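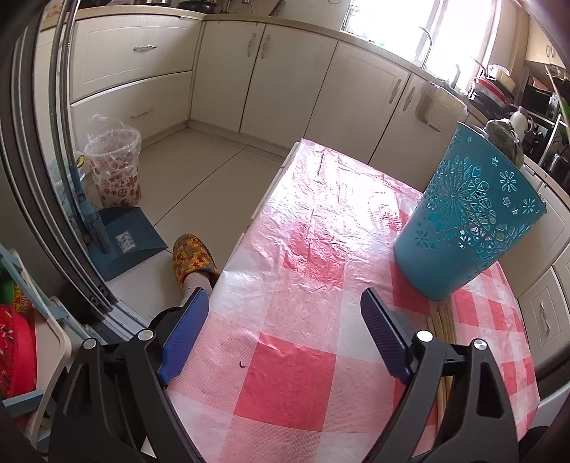

December, late, should be asleep

Rent went out today so that's 600 gone, and the car wants new tires before I drive to Drodholm again. Jeptoo says get used ones. Jeptoo has never been up that hill with ice on it.

Bus to Illbridge this morning, 40 minutes behind. Stood next to a man eating sardines out of the can. Got to the hospital desk at ten past nine, and Mom's appointment had been moved to eleven anyway, so we sat. She did her crossword and asked me for a river in five letters and I said Rhine and it was wrong. Seine also wrong. Didn't finish it.

Doctor was fine. New one, young, talks to her and not to me, good. Blood pressure better than October. Cut the salt, walk more, come back in spring. Mom said she walks plenty, she does not.

Lunch at Mushi after. Soup too thin but the bread was hot. She paid, wouldn't hear of anything else, then worried about it all the way home.

Called Mutua about the choir. He wants us to do the Ukrainian carol again, Lukian is going to teach the altos their part seperately becuase last year was a mess. I'm an alto. Was the mess partly me – yes. Practice at seven, the cold hall, bring two sweaters. Idrisa has quit, or says she has. She quit last year too and sang the solo.

Finally wrote to Aníbal. Three months I've owed him that letter. Told him about Mom and the job at Flundton, not about the money. Will mail it tommorow if I find a stamp, had a whole sheet of them in the drawer and now no sheet.

The job. Don't know. They want an answer by the end of the month. It's more pay and a longer drive and I'd have to work under that woman who called me Janet the whole interview. Slept on it twice, no help. Mom says take it. Jeptoo says ask for 100 more a month and then take it.

To do – stamp, tires, pills for Mom, call the school back, eggs. Something else, had it on the bus and lost it.

Raining again. Bed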